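Jaltard Capture and Alignment Software
Set-up Guide, Release 2
February 2018

Section 4: Calibrating the hand-held gripper and recording a first session

4.1 Before you start

This section covers the software side of getting a hand-held gripper ready to record: connecting it to the Jaltard host, calibrating the marker, building a room map and checking the first recording. It assumes you have finished Section 3 and that the host computer starts the Jaltard service on boot. If the status light in the toolbar is grey, go back to 3.6.

You will need:

the gripper, with its square marker fitted
the host computer, running Pistine 2 or later
the printed calibration board from the accessories box
a table or bench to work over
an account on the host with recording rights

Set aside a part of the day when the ceiling lights can stay as they are. Changing the lighting between calibration and recording won't stop the software, but the tracker will lose features more often and you will see more gaps in the path.

CAUTION: Do not peel, wipe with solvent or write on the marker. The detector relies on a clean white border around the pattern. A marker with a torn border must be replaced and the calibration repeated.

4.2 Connecting the gripper

1. Open Pistine and choose Devices, then Add Device.

2. Select Hand-held Gripper from the list. Do not choose Arm-mounted Gripper. The two profiles use different axis conventions and the recordings can't be converted later.

3. Plug in the gripper. The entry in the list changes from Waiting to Found.

4. Type a short name for the device. Names can contain letters, numbers and hyphens. Spaces are accepted on screen but are replaced with underscores in the file names.

5. Click Save, and wait for the firmware check to finish.

Note: If the entry stays on Waiting, unplug the gripper, close Pistine completely and start again from step 1. Closing the window leaves the program running in the tray. Use File, Exit.

4.3 Calibrating the marker

Calibration tells the software where the marker sits relative to the jaw. It is stored with the device name, so renaming the device means calibrating it again.

1. Lay the calibration board flat on the table. It must not curl at the corners.

2. In Pistine, open the device and click Calibrate Marker.

3. Hold the gripper over the board with the jaw closed. The preview outlines the marker in green once it has been detected.

4. Move slowly through the poses shown on screen. There are 18. The software captures each one by itself when the gripper is steady enough, and plays a short tone.

5. When the last pose has been captured, click Solve.

6. Read the residual. A value of 2 pixels or less is good. Above that, click Discard and repeat from step 3.

7. Click Accept.

Note: A yellow outline means the marker has been found but its orientation is ambiguous. This happens most often when the marker is nearly square-on to the camera. Tilt the gripper a little and the outline should turn green.

4.4 Building the room map

The Zarkberg tracker works out the gripper's path from fixed features in the room. Brick, shelving, door frames and ceiling fittings all give it plenty to hold on to. Plain painted walls give it very little. If you have a choice of direction, face the textured side of the room when you start the map.

1. Choose Map, New Map and give it a name that matches the room.

2. Stand at the table with the gripper held still for two seconds. The message Origin Set appears.

3. Sweep the view slowly from one side of the room to the other, then up to the ceiling and back down to the table.

4. Return to where you started. The tracker looks for the first view again and closes the loop. The progress bar turns solid when this is done.

5. Click Save Map.

People in the room don't have to leave. The tracker marks moving regions and drops them from the map. Someone who stands still for the whole sweep may be kept as a fixed feature, though, and the map will drift once they walk off. Open Map, Review and use the eraser on any region that isn't part of the room. The same goes for chairs, fans and anything else that is likely to be shifted between sessions.

CAUTION: Keep power cords and cables out of your walking path before you begin the sweep. Your eyes will be on the screen or the gripper and not on the floor.

4.5 Recording a first session

1. Open the Kohlhase recorder from the Tools menu.

2. Select the device and the map. Both names should be shown in black. A red name means the calibration or the map is missing.

3. Choose a storage folder on a local drive. Network drives are allowed but frames may be dropped.

4. Click Arm, then squeeze the jaw fully closed and release it. The recorder uses this to synchronize the jaw width with the video.

5. Click Record and carry out a short, simple movement above the table.

6. Click Stop. Wait for the message Session Written before unplugging anything.

4.6 Checking the recording

1. In the recorder, double-click the session to open it in the viewer.

2. Drag the slider from start to end. The path is drawn in blue where tracking was sound and in orange where it was filled in.

3. Look for sudden jumps. One jump near the start usually means the map origin was not matched — click Relocalize and let it run again.

4. Check the jaw width plot against the video at two separate points. If the plot runs ahead or behind, repeat step 4 of 4.5 in a new session.

5. If everything lines up, mark the session as Approved. Only approved sessions are passed to the planner export in Section 5.

Note: Orange stretches are common when the view is mostly table surface or mostly blank wall. Short ones can be left in. For longer ones, extend the map as described in 4.4, or raise the gripper so that more of the room is in view.

If the session fails to open and the log shows MAP VERSION MISMATCH, the map was edited after recording. Restore the earlier version from Map, History and open the session again.

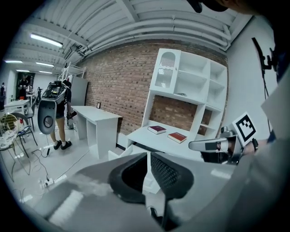 Figure 4-1. Hand-held gripper with marker fitted, held over the table.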